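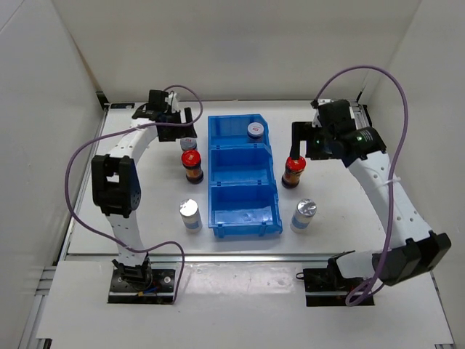 Birncombe two-arm station with the three-compartment bin and six containers from the jar set.

Home Stations Arms Task Kits Software Support Contact

Birncombe Two-Arm Recording Station
Aug 14, 2025
By Antigoni Sotiropoulos

The Birncombe is a tabletop station for recording demonstrations with two robot arms. A person drives the arms by hand through a pair of leader arms, the station records everything, and the recordings come out as episodes you can train a policy on. Ekovum builds it for groups that need a lot of episodes of ordinary handling work and want every one of them collected under the same conditions.

It ships as one piece of equipment: enclosure, work surface, two follower arms with grippers, two leader arms on a separate stand, fixed camera, lights, recording computer and one task kit. You supply the table space, the power and the operator.

Enclosure and work surface

The station has a back wall and two side walls in plain pale panels. The front is open so the operator can reach in and set out the objects. We keep the walls plain because a busy background changes from day to day, and a policy trained on a few hundred episodes will happily learn the background. If you want clutter, hang a printed sheet on the back wall and change it on purpose.

The work surface is white and lifts out for cleaning. It will pick up scuffs. The policies we have trained in our own shop have not cared about scuffs, but they have cared about tape marks, so please don't put tape on the surface to show where objects go. The software has an overlay for that (see Resets).

The front platform carries the two arms. Each arm bolts to its own black base plate, and the plates sit at the front left and front right corners of the work area, so that both arms reach in toward the middle. The plates are keyed. When you take an arm off for service and put it back, it goes back where it was and you can keep adding to the same dataset without a new calibration.

Arms and grippers

Both follower arms are the same model and the parts are interchangeable left to right. The upper and lower links are white and the joints are black. Each gripper has two dark fingers with replaceable pads. The fingers are narrow enough to go down between two jars standing side by side with a small gap, and they open wide enough for every container in the standard kits.

The gripper cable runs outside the arm in a purple jacket and is held to the upper link with a white tie. Customers ask us why we didn't route it inside. An outside cable can be swapped in a few minutes with a pair of side cutters and a new tie, and on a station that runs all day the gripper cable is the part that wears out. Leave a generous arch above the wrist when you fit a new one. If the arch is too short the cable pulls on the wrist at full rotation, and you will see it in the joint torques before you see it anywhere else.

Rated life of a gripper cable is 3,000 hours of recording. The software keeps the count and puts a note on the start screen when a change is coming up.

Leader arms

The operator sits or stands at the leader stand and moves two lighter copies of the follower arms. The followers track the leaders joint for joint. Finger triggers on the leaders open and close the grippers. There is a foot pedal to start an episode, end it, or throw it away.

Most people can move a jar on the first try and are smooth after an afternoon. Two-handed tasks take longer to learn. Nektarios Gavalas runs our training visits and asks new operators to record 100 practice episodes before any are kept. The practice episodes are saved to a separate folder, and you can delete them or use them as examples of clumsy handling, as some groups do.

The jar set

The task kit supplied with every Birncombe is the jar set. It contains a blue plastic bin unit with three open compartments and a group of small containers that come in matched pairs: jars with red lids, silver-topped cylinders and small jars with whitish lids. In the basic task the operator moves containers from the work surface into the bin compartments, with the left arm working the left side and the right arm working the right.

We use pairs for a practical reason. With one of each type on either side of the bin, both arms get examples of every grasp, and you don't end up with a left arm that only knows red lids. Once the basic task is going well, the same objects can be used for others:

Sort by type, one type to a compartment.
Empty the bin onto the surface and stand everything up.
Pass a jar from one gripper to the other over the bin.
Put back a container that the operator has laid on its side.
Fill only the compartment named in the text instruction.

The lids matter more than people expect. A shiny silver top throws reflections that move when the arm passes over it, and a policy that has only seen matte lids tends to hesitate or close early. Record plenty of episodes with the silver tops. Don't turn the lights down to get rid of the glare -- the glare will be there when the policy runs.

The bin can go anywhere the arms reach. In the standard layout it is near the center of the surface with its long side running from back to front, which puts all three compartments in reach of both arms. Chrysanthi Psarras, who designed the kit, suggests keeping it there for the first dataset and then starting to turn it a little between episodes.

Camera and lights

One fixed camera looks at the whole work area. Its bracket locks with two screws and has a witness mark, and the software compares the first picture of each day with a stored reference and warns you if the camera has been bumped. Wrist cameras are an option on both arms. You can add them at any time, but episodes recorded without them can't be filled in afterward, so decide early.

The lights are in the top of the enclosure and run at a fixed level by default. There is a setting that varies the level between episodes. We leave it off for the first dataset.

What gets recorded

Each episode is one folder. It holds the video from every camera, the joint positions and torques of both followers, the joint positions of both leaders, the gripper openings, the text instruction, the operator's initials and a success mark. Everything is stamped from one clock. Video is not compressed further after recording, and nothing leaves the machine unless you send it.

The success mark is set by the operator with the pedal at the end of the episode. A second person can review and change it later, and both marks are kept. We recommend the review. At Deligiannis, where three Birncombe stations run side by side, Albane Bailly reviews one episode in five and sends back any batch where her marks and the operator's don't agree.

Failed episodes are kept by default. You can turn that off, but disk space is cheap and a dropped jar followed by a good recovery is worth having.

Resets

Between episodes somebody has to put the objects back out. The station shows a start layout on the operator's screen as a light outline over the live picture, and the operator places each container to match. The layout changes every time within limits you set. You choose how far objects may move, whether types may swap sides and whether a container may start inside the bin.

A reset for the jar set takes 15 seconds once the operator is used to it. If resets are running much longer than that, your limits are probably too tight. Nobody needs to match the outline exactly; the software records where things really ended up.

There is also a reverse mode, in which the end of one task is the start of the next. Fill the bin, then empty it. It cuts out most of the resets and is the setting we would use for a long day.

Options

Wrist cameras, per arm.
Soft finger pads, for thin or slick containers.
Nundow drawer kit -- a small drawer unit and loose items that fit on the same surface.
Second leader stand, for left-handed layouts or for training two people.
Spare gripper cables, sold in pairs with ties.

The Nundow kit was updated in February with a stiffer drawer runner. Kits bought before then can be changed over with the supplied screws. Write to Stelios Chatzigeorgiou in parts and give him the serial number from the underside of the drawer unit.

Delivery and setup

The station arrives on one pallet with the enclosure assembled and the arms packed separately. Two people can set it up in a day. Lead time is 21 working days from the order if you take the standard layout, longer with wrist cameras. A training visit is included in the price and covers driving the arms, cable changes, the daily camera check and a first session with the jar set.

The computer comes with the recording software installed and does not need a network connection to run. Export tools for the usual training formats are included. If you use a format of your own, the folder layout is documented in the manual and a short script will read it.

To ask for a quote, use the contact page and tell us how many stations you need, which kits you want and whether you will be adding wrist cameras. Please include the size of your doorway -- the enclosure does not come apart for delivery.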